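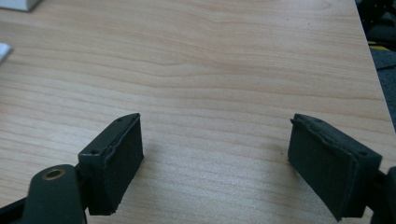

*Fig. 1. Hand-held gripper, jaws open over the table. Pads as discussed under item 2.*

**Skostham teaching group, minutes**
2025-03-04, small lab

Present: Sebastián Navarrete (chair), the Ocampo arm team, the Grokuvar hand-held team, one person from Urklow on the phone, minutes by whoever sat nearest the keyboard.

Apologies: purchasing, who were invited to item 2 and found something more pressing.

**1. Last meeting's minutes**

Accepted, with one correction. The October minutes, which were attached again by mistake, say that teaching by remote control would be "phased out shortly." The Ocampo team asked that the word "shortly" be looked at. It was looked at. It stays, as the minutes have been signed.

**2. Gripper pads**

The pads on the hand-held gripper are going at the edges. Both still sit on their fingers and both still grip, so the Grokuvar team would like to keep recording until the end of this batch. The arm team pointed out that the pads on the arm are new, and that showing a task with old pads and asking the arm to repeat it with new ones is a bit like learning to drive in your uncle's truck and taking the test in something else.

Sebastián asked whether anyone had seen a difference. The arm team had, on the thin plastic lids, where the arm closes and the lid squirts out sideways. The hand-held team said a lid does that to people too. Some discussion of lids.

Agreed: finish the current batch on the pads as they are, then change both sides together. No changing one side only, which was tried last year and produced a week of demonstrations in which everything leaned left.

*Action: Grokuvar team to cut and fit new pads after the batch. Sebastián to find out where the adhesive went.*

**3. Hand-held demonstrations**

The cup-and-saucer task now has 122 usable demonstrations. A further 13 were thrown out on review. Reasons given in the log, in full: "too fast," "dropped it," "dropped it again," "saucer upside down," "phone rang," and, for all the remaining ones, "see above."

Urklow asked how "too fast" is being judged. Current practice is that the reviewer winces. Urklow would prefer something written down. After some back and forth it was agreed that a demonstration is too fast if the arm, playing it back at full speed, would have to be stopped by hand. The arm team volunteered to be the ones who find out, in the tone of people who already have.

Other points raised:

- Start each recording with the jaws wide open and nothing in them. Several people begin half closed, out of habit, and the arm has picked this up and now sidles toward cups as if it were going to pinch them.
- Come in from above. Reaching under the handle is clever and the arm can't do it, as its wrist meets the table first.
- Hold still for a moment before letting go. People who do dishes for a living, or merely at home, let go while still moving. The arm has learned this as well.
- Stop talking to the gripper. It does no harm, but the reviewers have to listen to it.

The last point was contested. Recorded here without resolution.

**4. Remote control sessions**

The arm team ran 5 sessions with the leader handles since the last meeting. Quality is good. Pace is not. One saucer takes as long by remote control as a whole place setting takes by hand, and the operator comes away with a sore thumb and a low opinion of saucers.

The case for keeping the remote sessions is that everything recorded is by definition something the arm can do, the arm having done it. Nobody disputed this. The case against is that we have a deadline.

Sebastián proposed a split: hand-held for anything on the open tabletop, remote control for the drawer and the rack, where the arm's elbow matters and a person's elbow gives it false hopes. Both teams accepted, each remarking that it was what they had suggested in the first place. Neither suggestion appears in any earlier minutes. I checked.

Urklow asked whether the two kinds of recording could be mixed in training. Answer from the arm team: yes, if labeled. Answer from the hand-held team: they are labeled. Answer from the arm team: they are labeled "new," "new2" and "new_final." To be fixed before anything is sent out.

*Action: hand-held team to rename the folders. Arm team to say in writing what they would like them renamed to, before the renaming this time.*

**5. Table**

Short item. The tabletop is a bit glossy and the reviewers get glare on some recordings when the overhead lights are all on. Suggestions were a cloth, a mat, and turning off one row of lights. The cloth was ruled out by everyone who had been here for the cloth. The mat needs a purchase order (see apologies). One row of lights will go off for the next batch, and we will compare.

The arm team asked that whatever is done to the table be done for playback as well. Agreed, with feeling.

**6. Visitors**

Urklow is sending people to try the hand-held gripper. They have asked for a training session of half a day. The Grokuvar team said it takes 5 minutes to learn and considerably longer to stop doing it like a person. Half a day was granted.

Newcomers will use the practice task, blocks into a tray, and their recordings go in a separate folder with a name to be decided under the action in item 4.

**7. Any other business**

The charger for the second hand-held unit is missing. The arm team does not have it. The hand-held team does not have it either and would like it noted that they asked first.

Mugs used in demonstrations are not to be used for coffee, and the other way round. This is the same notice as last time.

Next meeting once the new pads are on. Sebastián to send round the time.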